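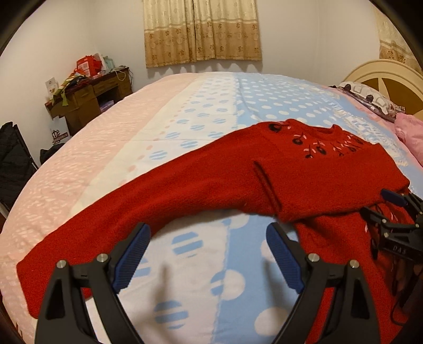 Innes

Call for participants: the Susunstead Sweater Season

We're looking for people who own sweaters and a bed to lay them on. If you also have strong opinions about folding, even better, but come along without any and we'll lend you some of ours!

The Sweater Season is the winter project of the Bivemmont Clothes Room in Susunstead. It runs through February, and it's all about the ordinary care of knitted things at home: spreading them out, looking them over, folding them, brushing them, fixing what needs fixing and putting them away so they come out of the drawer looking like themselves. Last year was our first try and we kept it to people who already came to the mending table. This time it's open to anyone in town or near it, and there are 14 places.

I love this part of the year. People pull on the same few favorites week after week, and those sweaters have so much going on once you lay them flat and really look. Take a red one like the one at the top of this page, with the row of small black cherry-like circles across the chest and the pale pink and white shapes in between. How do you fold that? Do you keep the embroidery on the outside where you can find it, or turn it in so that it doesn't catch on the sweater stacked above? What do you do about a fuzzy surface that grabs at everything? I have asked a lot of people and I've had a different answer from nearly every one of them, and I want more answers.

What you'd be doing

You'd come to two evenings at the Clothes Room, one near the start of the month and one near the end. Each is two hours, starting at 6:30 p.m., with tea. In between, you'd work at home with your own clothes, on your own bed or floor or kitchen table, at whatever time suits you.

At the first evening we look at each other's knits and try out ways of folding them. We'll have the long tables out, plus a mattress on trestles made up with a quilt, because most of us do this job on a bed and a soft surface is a different thing from a hard one. The sweater sinks in, the sleeves slide, and a fold that was crisp on the table goes lumpy by the time you've picked it up. (Thick wool is the worst for this. Also the most fun.)

At home you'd keep a folding diary. That sounds grander than it is. We give you a little notebook and you write down what you folded, how you did it, where it went afterward and what shape it was in when you took it out again. A line or two each time is plenty. Drawings are very welcome, including terrible ones.

The second evening is for comparing notes. We read bits of the diaries out loud, only the bits you want read, and then we put together a printed booklet that goes to everyone who took part and to the Sternalen branch library, where it'll sit on the crafts shelf next to the pattern books.

What to bring the first time

Two sweaters of your own, please. One should be something you wear all the time. The other should be one that gives you trouble: too bulky for the drawer, sleeves too long to tuck, a big collar, buttons that dig in, embroidery or beads on the front, anything that makes you sigh when it comes out of the wash. They should be clean and completely dry. Moths travel, so if you've had them at home, tell us ahead of time and we'll talk you through bagging and freezing before you come.

You don't need to bring tools. We have sweater combs, soft brushes, darning needles, a good stock of wool in odd colors, and tissue paper for padding out folds.

Who it's for

Adults of any age, plus teenagers from 14 up if a grown-up in the household signs the form. You don't have to knit. You don't have to be neat! Some of the best diary pages last year came from a household where everything lives in a heap on a chair, and the writer worked out a really clever way of rolling cardigans so that the heap held together.

We'd especially like to hear from:
people who share a closet or a dresser with somebody else
people who fold with one hand, or sitting down, or who have sore wrists or shoulders
people in small apartments with very little drawer space
anyone who has worked in a laundry or a clothing store and was taught one right way to do it
anyone who was taught a way by a grandparent and has never seen it anywhere else

Some practical things

Taking part is free. We can't pay you for your time, but we cover bus fare both ways and there is soup at the second evening. The Clothes Room is on the ground floor with a level entrance from the parking lot side (use that one, the front step is steep). The restroom is accessible. The room gets warm with the lamps on, so dress in layers, and yes, I know how that sounds from a sweater project.

We'll ask if we can take photos of your knits for the booklet. You can say yes to one sweater and no to another, and you can change your mind until it goes to print. Names are left off the diary pages unless you ask for yours to be there.

If you can't come to both evenings, please still write to us. We keep a short waiting list, and there are usually a few spare notebooks for people who'd like to keep a diary from home and mail it back.

How to sign up

Send us a note, by email or on paper through the Clothes Room mail slot. Tell us your name, how best to reach you, and whether there's anything we should know to make the evenings comfortable for you. Then tell us about one sweater. Where it came from, what it's like to handle, how you fold it now or why you've given up. A paragraph is fine. If it runs to three pages I will read all three with a great deal of pleasure.

We're not picking the best stories. We want a good mix of knits and homes, so if we get more notes than places, we'll choose with that in mind and let everyone know either way before the end of January.

Paper forms are at the Clothes Room desk and at the Sternalen branch library, next to the returns cart. The form asks for your sweater's fiber content — if the label has fallen out, write "no idea" and we'll have a go at working it out together on the first night.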